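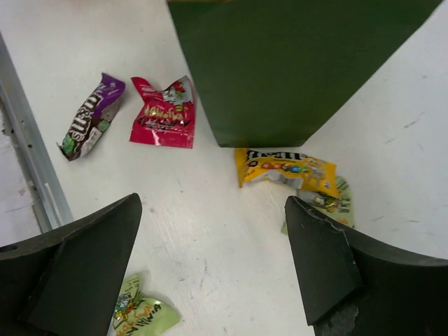 Gripping faults are the ones I most enjoy teaching, and I'll admit they are also the ones I have been caught out by most often myself, so please read this handout in that spirit. A robot that bumps into something tells you straight away that it has a problem. A robot that has lost track of what it is holding can carry on quite cheerfully for a long while, and every decision it makes from then on is built on a wrong belief. Sweet wrappers are a lovely way into the subject. When one is lying flat on a white table, like the purple M&M's one beside the red, it gives two stiff fingers very little to close on, and if the fingers themselves are no longer in good condition (have a look at the chipped inner corner of the right-hand one) there is even less to work with. Keep both of those things in mind as we go, because the fault we are studying this week needed the pair of them.

What happened at Biltport

The case comes from the sorting cell at Biltport, where the arm picks up confectionery packaging and moves it from the table to a drop point. The control software is Gorkow, which you met in the last unit, and the safety side (the gate switch, the stop buttons, the monitored stop) is handled by a separate controller called Azar. Do try to keep these two apart in your heads. A good part of the trouble came from people who should have known better, your lecturer among them, talking about "the system" as though it were one thing.

By October the cell had logged 1,030 picks on its current set of fingers, and it was generally thought to be behaving itself. Then the arm began to drop things part way across the table. It would close on a wrapper, lift it nicely, set off towards the drop point, and open its fingers in mid-air. The wrapper would flutter down somewhere it shouldn't be. The arm would go back and look for something else to pick, and the log would show a tidy little entry reading "no object, retry".

If you had only read the log, you would have thought the arm kept missing. If you had only watched the arm, you would have thought the fingers were slipping. Byung-chul Um, who was running the afternoon session, did both at the same time with the log open on a laptop beside the gate, and he noticed that the fingers were opening on command. Nothing was slipping at all. Gorkow had decided the gripper was empty and had told it to open.

How the grip check works

You will remember that this gripper has no touch sensors in its fingertips. What Gorkow has to go on is how far the fingers have travelled. It tells them to close, waits for them to settle, and then reads the gap that is left. If the gap is bigger than a set limit, something must be in the way, and the pick is marked as held. If the gap is smaller than the limit, the fingers are taken to have met, and the pick is marked as empty. The check is repeated during the carry so that a dropped object is noticed.

At Biltport the limit was set to 2 mm. That number had been chosen in the early days of the cell, when the test objects were cartons and small tubs from a supplier called Candton, and for cartons and tubs it is a perfectly sensible number. It is a poor one for a single layer of film. Even a crumpled wrapper, which looks as though it has plenty of body to it, is mostly air between its folds, and once the fingers squeeze the air out there is hardly anything left to measure.

So why did it work at all? This is the part I would like you to spend some time on. A crumpled wrapper is usually caught with several folds between the fingers, and the first reading is taken while those folds are still springing back. The gap is over the limit, the pick is marked as held, and up goes the arm. The film then goes on settling under the squeeze for a moment or two. The check during the carry was made 600 milliseconds after the lift, and by that time a good many of the wrappers had been pressed down below the limit. Same wrapper, same fingers, same force, and a different answer.

Then there is the matter of wear. A fresh finger presents an even face, and the wrapper is squeezed along the whole of it. Once a corner has broken away, the contact shifts and the pressure is no longer spread as it was, so the same object can give one reading at the tip and another a little further down. In our case the worn fingers were pressing harder on a smaller patch, and the film went flat sooner. The limit hadn't changed and neither had the program. The hardware had drifted underneath them both.

A packet is a different customer from a wrapper, and I'd ask you to compare the two when you work through the exercises. With the fingers pinching it near the middle, the yellow and orange one creases inwards between the tips while the twisted, folded top stands up above them. The gap at the tips depends on which crease they have found, and the height and bulk of the package above the fingers tell you nothing about it. A camera looking at that grasp would say "held" without a second thought. The finger reading might well say something else.

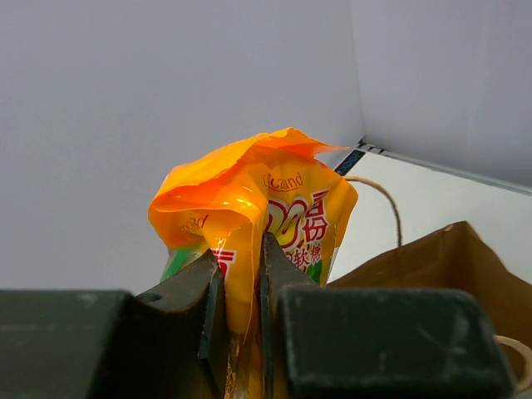 Why we treat it as a safety matter

Several of you asked last year why a dropped wrapper belongs in the safety part of the course, and it is a fair question. A sweet wrapper falling on a table has never hurt anybody that I know of. What concerns me is what people do next.

At Biltport, what people did next was reach in. The wrappers came down short of the drop point, close to the near edge of the table, and it seemed a great nuisance to open the gate, wait for the monitored stop, lean in, close up and restart. There was a gap beside the guard, and an arm would fit through it. Byung-chul saw a student do this during the retry, at a moment when the robot had paused to look for its next pick. The pause looked exactly like a stop. It was no such thing – Azar had not been asked to stop anything, the drives were live, and the next move was due as soon as the search finished.

The student drew back in good time and was not touched. Byung-chul pressed the stop button anyway, which was quite right, and the cell stayed off until the guard had been seen to. We wrote it up as a near miss, and I would like you to use that term for it in your own reports, even though the arm never came close. The distance was luck.

Notice too that Azar did everything it was built to do. It watches the gate and the buttons. It has no idea what the gripper is holding and should never be expected to. If you find yourself writing "the safety controller failed to detect the dropped object", please cross it out and begin again.

What was changed

1. The gap in the guarding was closed before any other work was done. I mention it first since it was done first, and I am rather strict about that order.

2. The fingers were swapped for a new pair. The old ones are kept in the drawer under the bench, and you are welcome to handle them. Run a thumb along the inner corners (gently) and see how far the damage goes.

3. The grip limit was taken out of the general settings and is now stored against each type of object, so film and cartons no longer share one number.

4. The check during the carry no longer opens the gripper. When it disagrees with the first reading, the arm finishes its move to the drop point, holds its grip and raises a message. Opening the fingers in mid-air on the strength of a doubtful reading was the real design mistake, and I had looked at that line of the program many times without seeing it.

5. A light on the gate post now shows whether the cell is stopped or merely waiting. It is plain and rather ugly and has done more good than anything else on this list.

6. Finger condition was added to the start-of-session check. Look for chips at the tips, scuffed patches on the faces and any movement at the mounting.

A word on the retry message

"No object, retry" was an honest report of what Gorkow believed, and it was wrong, and it sent us off in the wrong direction for the better part of an afternoon. We looked at the camera. We cleaned the table. We moved the lamp. All of this was done on the idea that the arm was missing its picks, when it had picked perfectly well and been told to let go.

When you write messages for your own projects, record the reading as well as the verdict. A line that gives the gap, the limit and the time since the lift would have shown us the fault on the first drop. The verdict alone showed us nothing except how confident the program was.

Before the practical

Please read through your notes on stop categories from Unit 2, and bring covered shoes and your lab book. You will be working in pairs, one at the laptop and one at the stop button, and you will swap halfway. The person at the button does not help with the laptop, however interesting it gets.

Work through the following beforehand. Short answers are fine.

• Sketch the finger gap against time for a carton and for a crumpled wrapper, starting from first contact. Mark where each of the two checks falls.

• Suppose the limit had simply been lowered until the wrappers passed. Describe a fault this could hide, and say how you would find it.

• A packet is gripped across a crease and the gap is read as very small. What else could the cell measure, using only parts already fitted, before it decides whether anything is held?

• Write the near miss up in a short paragraph for someone who has never seen the cell. Leave out the student's name and leave out the word "careless".

• Look back at the list of changes and pick the one you think will be the first to lapse. Say who would notice.

If you get stuck on the third one, come and see me before the practical and we'll talk it over at the bench, where you can squash a few wrappers between your own fingers and feel them go flat.

Contact the unit office | © Robot Handling and Safety, course materials | Back to top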